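5. Setting up the wrist view in the simulator

This section explains how to prepare the simulated wrist view of the Fesix arm before you connect the real one. We recommend doing all of it at the desk first. In our workshop in Nastwood we broke two printed fingers because we went to the real arm too early, and each of them takes a long evening to print again.

You need a computer with the Lashari room package already installed (see section 3) and the finger files from section 4. The real arm must stay disconnected from power during the whole section.

5.1 Load the room and the arm

1. Start the simulator and choose Open Room. Select the room called Bullanport. Loading is slow the first time. Please wait until the progress bar has disappeared, even if the window looks frozen.

2. Choose Add Arm and select Fesix from the list. If the list is empty, the path to the arm folder is wrong. Close the program, correct the path in the settings file and start again.

3. In the field Base Height, type 424. The unit is millimeters. This is the height of our bench bracket. If you made the bracket by your own design, measure from the floor to the lower side of the base plate and type your own value.

4. Press Apply, and then press Save. Apply alone does not write the value to the disk.

Note: The program accepts a comma in the number fields but it reads only the part before the comma. Always use a point.

5.2 Set the wrist camera

5. Open the Camera tab and select Wrist. Do not select Wrist Old, it stays in the list only for people who still have the first bracket.

6. Set Tilt to 50. A bigger value shows you more floor and less of the room.

7. Set Field of View to 92. With a smaller value the fingers can go out of the picture when they are open, and then you will not be able to judge the distance between them.

8. Open the gripper completely with the Open button and wait for the motion to stop.

9. Turn the base slowly with the slider until the cabinet comes into the upper center of the view. The closed door should be on its left side. Compare your screen with the picture before you continue.

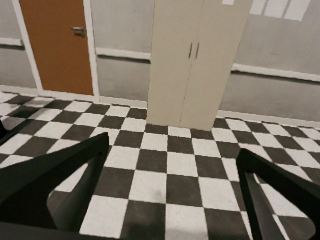

Figure 5-1. Wrist view with the gripper open, turned toward the cabinet.

Both fingers must be visible, one from each lower corner side, with the checkered floor free between them. They do not look the same in size from this view. The left one looks wider, and you do not need to correct it.

The floor squares look like diamonds because of the angle of the camera. You can use them as a help for your eye, but please do not measure by them. For measuring there is the Ruler tool in the View menu.

10. If your view agrees with the figure, press Store View and give it a name without spaces. We use the name cabinet_open. The practice tasks in section 6 ask for this name.

CAUTION: Do not press Store View while the arm is still moving. The program will store a position from the middle of the motion, and the next time it will drive the arm there at full speed. In the simulator it is only unpleasant. On the real arm it can hurt your hand.

5.3 Check the finger motion

11. Set Speed to 2. This is the slowest value which still gives an even motion.

12. Press Close and look at the tips of the fingers. They should come together evenly. If one tip arrives before the other, open the Fingers tab and press Zero Both, then repeat from step 8.

13. Press Open again. The fingers should return to the same place as before. Some small difference in the last digit of the position display is normal.

14. Repeat the closing and opening several times. If the fingers begin to shake, lower the value of Grip Force one step at a time until they are calm.

Note: A finger that passes through the floor or through the cabinet means that Contact is switched off. Switch it on in the Room tab. After this you must load the room again, the change is not taken otherwise.

5.4 If something is wrong

The view is completely black.
The camera is inside the wrist part. Press Reset Camera and repeat steps 5 to 7.

I see the fingers but no cabinet.
The base is turned to another side of the room. Move the base slider slowly through its full range. Do not change the tilt for this.

The whole view is upside down.
The arm file was saved with the wrist turned. Set Wrist Roll to zero and save the arm file again.

The picture moves in jumps.
Switch off Shadows in the View menu. On our older laptop it helped very much. The view will then look flatter than in Figure 5-1, but the positions stay the same.

When all checks are good, save the project and close the simulator. Connecting the real arm is described in section 7. Before that, please complete the practice tasks in section 6, also if you have used another arm before.

Section 5 last changed: Sunday, February 24, 2019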